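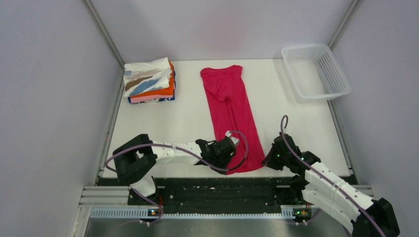

Ticket: Second folding cell, Dradton site — spares and budget
Opened by: Tracey Greenwood
Assigned to: Umut Güneş
Priority: Normal
Status: Waiting on quote

Tracey Greenwood
Need a figure for a second two-arm cell before the March budget closes. Same layout as the first: enclosed bench, two arms, basket on the bench. Please include spares this time. Last order had none and we lost a week to one gripper cable.

Umut Güneş
Checked the parts list against the cell. Gripper cables are $175 each from Luo. I'd hold 6. They run outside the arms in open loops, so they're the part I'd expect to wear first. The enclosure panels we can cut in our own shop.

Serena Pace
Does the $2,000 freight line cover Fernthorpe as well, or only Dradton?

Umut Güneş
Dradton only. Fernthorpe needs its own line.

Tracey Greenwood
What about the bench size? Long dresses take up the full depth of the table, back to front.

Umut Güneş
A deeper top is available but the arms would need to be respaced and I haven't priced that. Suggest we keep the current size and send long garments to the hand folding table. Lead time on the arms is 33 working days from purchase order.

Tracey Greenwood
Fine, keep the current size. Add the cables and a separate freight line for Fernthorpe, then send it to Hyun-seo Chae for approval.

Umut Güneş
Revised request sent to Luo 16 November 2024. Leaving this open until the quote is back.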